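Recording kitchen chores with a hand-held gripper: tips from someone who still has doubts

The pitch goes like this. You do ordinary kitchen jobs with a gripper in your hand, a camera on it records every move, and a learning system picks up the job from your examples. I have done 498 recordings for the Restinmont set so far and I'm not convinced it has learned much beyond my bad habits. Still, if you're going to do it, you may as well hand in recordings somebody can use.

Clear more table than you think you need

Most of my early recordings were junk. I had the toaster, the mail and a bag of onions out, and Fabian Gisler, who checks the recordings, sent 45 of them back in one go. Wipe down first. Then put out only what the job calls for. For the dish job that means a rack, a dish and bare tabletop.

Start away from the dish

Begin each recording with the fingers open and well short of the rack. If you start right on top of the dish, the approach is missing, and the approach is the part I find hardest to do the same way twice. Come in at the speed you'd use with a full cup of coffee.

A wire rack is a fussy thing to work over. The rods are thin and dark, the fingers are dark too, and a finger that goes in a little low will catch a rod and drag the whole rack along. A bright dish helps you, at least. Whether it helps the system, I have my doubts – I've been told yes and I've been told it makes no difference.
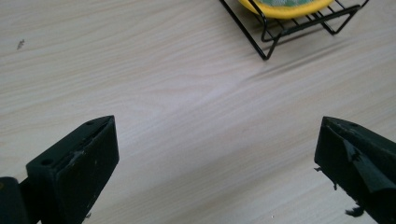
Look at the fingers before every batch

Scuffs don't bother me. Peeling covering does. Once a flap lifts, it can snag on a rim, and then you're teaching the thing to snag. Trim the loose bits or put on fresh tape, and do it between batches so the grip doesn't change halfway through one.

Keep the fumbles, but mark them

Hermine Egger at Skostholm wants the drops and misses kept. The Grollau instructions say delete them. I keep them in a separate folder with a note and let those two fight it out.

Stop at 11

After 11 in a row I get sloppy and start cutting corners over the rack. Take a break, move the rack somewhere else on the table, turn the dish a bit, then go again. If all your recordings look alike, I wouldn't bet on the result in anyone else's kitchen. I wouldn't bet much on it in mine.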